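Praltuscombe Opens Registration for Spring Home Produce Program

Sunton households invited to take part in free sessions on washing, sorting and storing fresh fruit and vegetables

SUNTON, March. Praltuscombe, the household education service for Sunton and the surrounding district, today opened registration for its spring Home Produce Program. The program offers free instruction in the everyday handling of fresh fruit and vegetables, from the moment the shopping is set down to the point at which it is put away, served or cooked.

The spring program has 500 places, spread across sessions in the morning and early evening. Each session lasts 90 minutes and is limited to 10 participants. Sessions are held in living rooms and shared lounges in the district, using ordinary equipment of the kind most residents already own.

Registration follows a review of last year's program, in which 1209 residents took part. Participants asked for more time on mixed produce, meaning the fruit and vegetables that arrive home together and are often stored together without being sorted. The spring sessions have been revised accordingly. Sorting now comes first, followed by washing and draining, and the final half hour is set aside for storage.

Participants work in pairs at a low surface covered with a cloth. They are asked to separate citrus fruit from softer items, to set aside anything bruised or split, and to decide what should be washed now and what should be left until it is needed. A colander is provided for each pair.
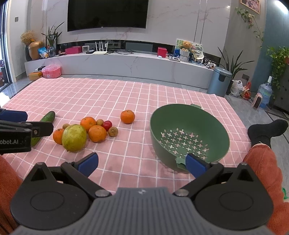 Oranges, a cucumber and other produce with a green colander on a checked pink cloth.

The written guide that accompanies the program has been prepared with Hegedűs, which also supplied the colanders and tablecloths. The guide covers the following subjects:

Rinsing whole fruit and vegetables under cool running water, without soap or detergent
Scrubbing firm-skinned items such as cucumbers and melons before cutting
Draining and drying produce fully before it goes into a drawer or bowl
Keeping oranges and other citrus at room temperature for short periods, and in the refrigerator for longer ones
Cleaning colanders, cloths and work surfaces after use

"Many residents told us that they wash everything at once and then find that part of it spoils within days," Praltuscombe said in a statement. "The revised sessions give people time to handle a full range of produce and to settle on a routine that suits their own home. We are pleased to be able to offer the program again at no charge."

A shorter version of the guide will be available in large print. Residents who attended last year may register again, although first-time participants will be given priority until half of the places have been filled. Children aged 5 and over are welcome when accompanied by an adult, and do not need a separate place.

Produce for the sessions is supplied through the Fledby market. The selection varies with the season and participants should not expect the same items at every session. Food that remains in good condition at the close of a session is divided among those present, and trimmings are composted. Residents with food allergies are asked to note them on the registration form so that suitable produce can be arranged.

Registration forms are available from the Praltuscombe office in Sunton and from the information desk at the Fledby market. Completed forms may be returned to either location. Places will be confirmed in writing, together with the address and start time of the session.

About Praltuscombe

Praltuscombe provides free household education to residents of Sunton and the surrounding district. Its programs cover food handling, home storage, laundry care and basic household repairs.

Media inquiries

Press desk, Praltuscombe, Sunton
Office hours: 9 a.m. to 4 p.m.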